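3.2 Collecting mouse demonstrations in the home

The tabletop set was the part of the project we most looked forward to, and it did not disappoint. Earlier work in our group trained grasping policies on demonstrations recorded at a bare bench in the Desbridge laboratory, with a plain background and fixed lamps. Policies trained that way did well on the bench and poorly nearly everywhere else. We wanted to know how much of that gap could be closed simply by recording in ordinary rooms, full of ordinary things, with a gripper that a person holds in the hand.

We chose the computer mouse as our test object for this section. It is small, smooth and rounded, so the fingers have no flat faces to close on, and a policy that approaches at a poor angle will tend to push it away. Every demonstrator was given the same short instruction: bring the open gripper to the mouse, close on it, lift it, and set it down at a new spot. We did not ask anyone to tidy up first. Ornaments, cables and patterned table coverings all stayed where they were, and daylight was left to do as it pleased — a choice that made the recordings far more varied than anything we could have staged.

The camera is fixed to the gripper and looks out over the fingers through a wide lens. This gives the policy two things at once: a close view of the contact pads and the object, and a broad view of the room behind. Figure 4 shows both at work in one of our home recordings. 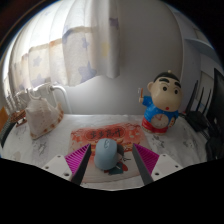
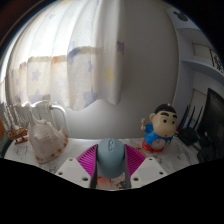

Figure 4. Two views from the gripper camera in the same room. In both, the mouse lies between the two magenta ribbed fingers, with a large seashell and a cartoon figurine further back on the table.

We were keen to find out whether the background helps or gets in the way, so we trained two versions of the policy on the same demonstrations. The first, which we call Cadberg-W, takes the full wide image. The second, Cadberg-N, takes only a central crop around the fingers. Both use the same network and the same training schedule, and both predict the motion of the gripper relative to its current pose. Neither is told where the table ends or what else is standing on it.

Each version was then given 100 trials on the robot arm in rooms that appear nowhere in the training set. A trial counted as a success if the mouse was lifted clear of the surface and put down again without being dropped. Cadberg-W succeeded in 80 trials and Cadberg-N in 46, a much wider gap than we had expected. Watching the trials side by side makes the difference easy to see. The cropped version often starts well, then wanders when the mouse slips out of the crop. The wide version keeps the mouse in view for longer and corrects itself, sometimes beautifully, in the last part of the approach.

Przemysław Walczak suggested a further check, in which we swapped the table covering for one with a busy print and repeated 10 trials with each version. Cadberg-W lost a little of its lead here. Most of its new failures came from closing too early, with the fingers still short of the mouse, and we think shadows falling on the print may be to blame. We return to this in Section 5, where the same coverings are used with the Coşkun drawer task.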